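Roltow Stepped Counter Display, Clear Acrylic
Item 2055
Supplied by Dronside Catering Equipment

Overview

The Roltow stepped display is a clear acrylic riser for packaged snacks, confectionery and bottled drinks on counters, buffet tables and hospitality stations. Each step raises the row behind it so that labels at the back stay readable from the customer side. The acrylic is uncolored and polished on all exposed edges.

The riser is sold in two versions. The long version is meant for the side of a table and takes mixed small goods: bars, small boxes, small bottles. The short version is a compact rack for a single line of bottled drinks and is normally placed at the back of the table, facing the customer. Both versions ship assembled. No tools are needed.

Placement

Set the riser on a flat, level surface. A paper or cloth table covering is acceptable if it is pulled tight; a fold under one foot will cause the unit to rock. The long version can be set square to the table edge or turned at a diagonal. The diagonal position uses more depth but leaves more labels facing the center of the table, and it is the better choice where customers approach from two sides.

Load from the back step forward. Tall items go on the rear step and flat items on the front. Bars may be laid flat or at an angle on the lower steps. Small bottles can be laid down on the upper step if the overhead clearance is low, but the caps should be tight.

For the bottle rack, fill both rows evenly. A loaded rear row with an empty front row is stable but should not be moved. Remove all bottles before lifting the rack – the steps are not handles.
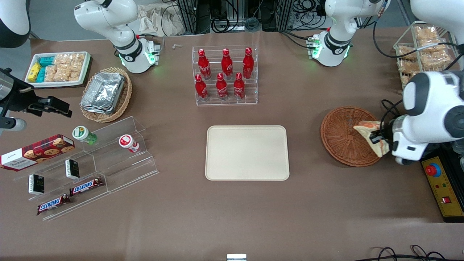

Items that are not suited to steps should be kept in baskets or trays on the table surface. Loose slices of bread, toast and rolls belong in a round or oval basket. Bagged crackers and puffed snacks pack best upright in a shallow rectangular tray, sorted by type from one end to the other. Foil containers stack adequately in an oval basket provided the rims are not crushed.

Keep one tray empty in the working area. It serves as a landing place for goods being sorted or portioned and keeps crumbs off the acrylic.

Compatible accessories

Kruger rectangular tray, beige, rounded corners, raised rim
Kruger rectangular tray, white
Unum woven basket, round
Unum woven basket, oval

Accessories are sold separately. The Kruger trays nest for storage. The Unum baskets do not, and should be stored with nothing inside them.

Cleaning

Wash by hand in lukewarm water with mild dish soap. Rinse and dry with a soft cloth. Do not use alcohol, ammonia-based glass cleaner, scouring powder or abrasive pads; these cause hazing and fine cracks along the bends. Do not put the riser in a dishwasher.

Dust should be rinsed off before wiping. Dry wiping builds a static charge and scratches the surface. Light scratches can be reduced with a plastic polish, applied to the top of the step only. Adhesive price labels should be placed on the front face and peeled off slowly after warming with a damp cloth.

Woven baskets should be brushed out after each use. Use a liner for greasy or unwrapped food.

Technical notes

Material: cast acrylic, clear
Versions: 2 (long, short)
Assembly: none
Feet: clear, replaceable, part number 57
Use: indoor only
Not for use under heat lamps or next to hot plates

Packing and returns

The riser ships with protective film on both faces of each step. Remove the film before first use. Film left in place for long periods becomes difficult to peel, in particular where the unit has stood in direct sun. Check the bends and corners on arrival and keep the carton until this has been done. Returns are accepted with the film still on. Orders placed by noon on Tuesday are dispatched the same week.

Replacement feet are listed under spare parts – quote item 2055 and the version when ordering.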